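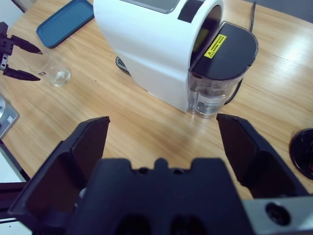
Handgelenkkamera des einen Arms; links der Greifer des zweiten Arms am Glas, dahinter das Tablett.

16. Okt. 2026 | Kursunterlagen, zusammengestellt von der Kursleitung

Robotik in der Anwendung, Einheit 3
Ein Zweiarm-Kit beurteilen: Flekmont von Flukwood

Liebe Kursteilnehmerinnen und Kursteilnehmer,

in der letzten Einheit haben wir über Datenblätter gesprochen, und am Ende kam aus der Runde die sehr berechtigte Frage, was man eigentlich tut, wenn im Datenblatt alles gut aussieht und man trotzdem ein ungutes Gefühl hat. Darum dreht sich diese Einheit. Wir nehmen uns das Flekmont-Kit vor, das Flukwood für Hochschulen und kleinere Labore anbietet, und gehen es so durch, wie ich es auch tun würde, wenn ich morgen darüber entscheiden müsste (und ein bisschen muss ich das ja tatsächlich, der Beschaffungsantrag liegt hier neben mir).

1. Was angeboten wird

Flekmont besteht aus zwei Armen mit Zweifingergreifern, je einer Kamera am Handgelenk, einer festen Kamera für die Übersicht und der Steuersoftware Grasso. Die Arme werden an der Tischkante montiert, und zwar an dem Tisch, den man schon hat. Das klingt nach einer Kleinigkeit, ist aber bei der Planung sehr angenehm! Wer einmal versucht hat, ein komplettes Gestell durch eine Labortür zu bekommen, weiß, wovon ich rede.

Man kann das Kit kaufen oder mieten. Die Miete liegt bei 912 Euro im Monat, Grasso ist darin enthalten, die Ersteinrichtung dagegen kostet extra. Die Einrichtung übernimmt der Dienstleister Zarstead, der auch die Wartung macht. Bitte merken Sie sich das für Abschnitt 5, dort kommen wir auf die Frage zurück, wer im Störungsfall eigentlich zuständig ist.

2. Die Aufgabe

Als Prüfaufgabe verwenden wir die Kaffeeaufgabe. Ich weiß, dass manche von Ihnen sie nicht mehr sehen können, und ich verspreche, dass im nächsten Semester etwas anderes kommt. Sie hat aber Vorzüge, auf die ich ungern verzichte. Man braucht eine Kapselmaschine, ein Glas, ein Tablett und ein paar Kapseln auf einem Halter, also Dinge, die in fast jeder Teeküche stehen, und man bekommt dafür eine Aufgabe, bei der ziemlich viel schiefgehen kann.

Die Teilschritte lauten:

a) Glas greifen und zur Maschine bringen
b) Glas unter den Auslauf stellen
c) Hebel öffnen
d) Kapsel vom Halter nehmen und einsetzen
e) Hebel schließen
f) Glas auf das Tablett stellen

Gebrüht wird bei uns nicht. Die Maschine bleibt in allen Durchläufen ausgeschaltet und der Wassertank leer. Bitte halten Sie sich auch dann daran, wenn Sie in der Pause Lust auf Kaffee bekommen; im Flur steht eine zweite Maschine, die ausdrücklich für Menschen gedacht ist.

Schritt a) sieht harmlos aus und hat uns in den Vorversuchen die meisten Nerven gekostet. Ein durchsichtiges Glas auf einer Holzplatte ist für eine Kamera eine Zumutung: Die Maserung scheint durch, vom Glas selbst bleiben oft nur Rand und Boden als helle Linien übrig, und wenn dann noch ein Lichtreflex auf der Platte liegt, wird es richtig schwierig. Flukwood wirbt damit, dass Flekmont "auch transparente Objekte" greift. Das stimmt nach meiner Erfahrung durchaus, es hängt allerdings stark davon ab, woher das Licht kommt und welche der Kameras gerade freie Sicht hat.
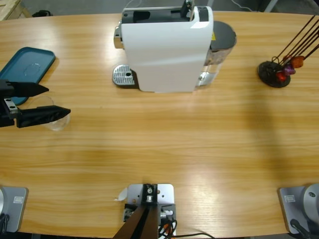 Deshalb lohnt es sich, immer beide Blickwinkel nebeneinander zu legen, bevor man ein Urteil fällt. Die Übersichtskamera verrät, wie die Gegenstände zueinander stehen und ob ein Arm dem anderen in die Quere kommen könnte. Die Handgelenkkamera ist für die letzten Zentimeter da, hat aber ständig die eigenen Finger im Bild, und ein guter Teil der Bildfläche ist damit schon vergeben. Im Angebot steht dazu der schöne Satz "lückenlose Sicht auf den Arbeitsraum". Den würde ich in einem Beschaffungsgespräch freundlich, aber hartnäckig hinterfragen.

3. Durchführung in den Gruppen

Jede Gruppe übernimmt einen Teil der Durchläufe und protokolliert sie selbst. Insgesamt wollen wir auf 100 Durchläufe kommen, verteilt über alle Termine. Gehen Sie dabei so vor:

Vor dem Start die Ausgangslage herstellen: Maschine an der hinteren Tischseite, Tablett links, Kapselhalter rechts, gesehen von der Seite, an der die Arme befestigt sind. Die Positionen dürfen leicht schwanken, das ist sogar erwünscht. Wer das Glas jedes Mal auf den Millimeter genau hinstellt, prüft am Ende vor allem die eigene Sorgfalt.

Dann in Grasso die Aufnahme starten und die Hände aus dem Arbeitsraum nehmen. Erst danach den Durchlauf freigeben. Die Reihenfolge ist verbindlich, auch wenn die Software sie leider nicht erzwingt (ich habe das dem Hersteller bereits im April geschrieben und warte noch auf Antwort).

Notieren Sie für jeden Teilschritt, ob er erreicht wurde, wie lange er gedauert hat und ob jemand eingreifen musste. Ein Eingriff ist alles, was von außen kommt, also auch das kurze Zurechtrücken des Glases mit dem Zeigefinger. Gerade das wird gern vergessen! Mir selbst ist es beim Probelauf zweimal passiert, und ich hätte es ohne die Aufzeichnung der Übersichtskamera nicht bemerkt.

4. Was wir schon wissen

Aus dem Vorkurs liegen 436 aufgezeichnete Durchläufe vor, die Sie im Kursordner finden. In 201 davon wurde die Aufgabe ohne Eingriff bis Schritt f) abgeschlossen. Bitte rechnen Sie die Quote selbst aus und schreiben Sie daneben, was Sie davon halten, bevor Sie in den Prospekt schauen. Es macht einen großen Unterschied, ob man eine Zahl zuerst allein betrachtet oder gleich neben dem Werbetext.

Ein paar Beobachtungen, die ich beim Durchsehen gesammelt habe und die Ihnen hoffentlich beim Einordnen helfen:

Der Hebel ist gutmütiger als gedacht. Er verlangt zwar Kraft, gibt aber eine klare Bahn vor, und der Greifer darf ein wenig daneben ansetzen.

Die Kapseln sind das Gegenteil davon. Sie sitzen am Halter auf verschiedenen Höhen, die Drähte dazwischen sind dünn, und ein Finger, der etwas zu tief ansetzt, nimmt gern den ganzen Halter mit. Im Vorkurs ist eine Gruppe dazu übergegangen, den Fuß mit doppelseitigem Klebeband zu sichern. Das ist erlaubt, gehört aber ins Protokoll.

Kabel verdienen mehr Aufmerksamkeit, als sie bekommen. Zarstead verlegt sie bei der Einrichtung ordentlich, doch nach zwei Wochen Kursbetrieb sieht die Sache meistens anders aus. Schauen Sie vor jedem Termin einmal die Strecke von der Halterung bis zum Netzteil entlang und ebenso das Stromkabel der Kaffeemaschine - ich trage es ungern jede Woche neu vor.

Und noch etwas zu den Fingern: Die mitgelieferten sind schlank und kommen gut in enge Stellen, haben dafür wenig Auflagefläche. Flukwood bietet breitere als Zubehör an. Ob man sie braucht, hängt davon ab, was man greifen will, und genau solche Posten fehlen oft in der ersten Kalkulation.

5. Fragen an das Angebot

Für die schriftliche Beurteilung (zwei Seiten, gern auch etwas mehr, ich lese das wirklich alles) sollten Sie auf die folgenden Punkte eingehen. Die Gewichtung überlasse ich Ihnen.

- Welche Aussagen im Prospekt lassen sich mit unserer Aufgabe prüfen, und welche bleiben offen?
- Was kostet ein Jahr Miete einschließlich Einrichtung, und ab wann wäre der Kauf günstiger?
- Wer hilft, wenn Grasso die Verbindung zu einem Arm verliert: Flukwood oder Zarstead? Im Vertragsentwurf habe ich dazu zwei Stellen gefunden, die nicht zueinander passen.
- Wem gehören die Aufnahmen, und in welchem Format bekommt man sie heraus?
- Würden Sie das Kit für einen Kurs wie unseren empfehlen? Und würden Sie es auch für eine Werkstatt tun, in der niemand Zeit zum Nachjustieren hat?

Meine eigene Meinung verrate ich vorläufig nur halb: Ich arbeite gern mit Flekmont, und ich ärgere mich regelmäßig darüber. Die andere Hälfte besprechen wir, wenn Ihre Texte da sind.

Zum nächsten Termin bitte Abschnitt 2 des Grasso-Handbuchs lesen und geschlossene Schuhe tragen. Die Gruppeneinteilung hängt an der Labortür.

Kontakt: über das Kursforum | © Kursleitung Robotik in der Anwendung | Nach oben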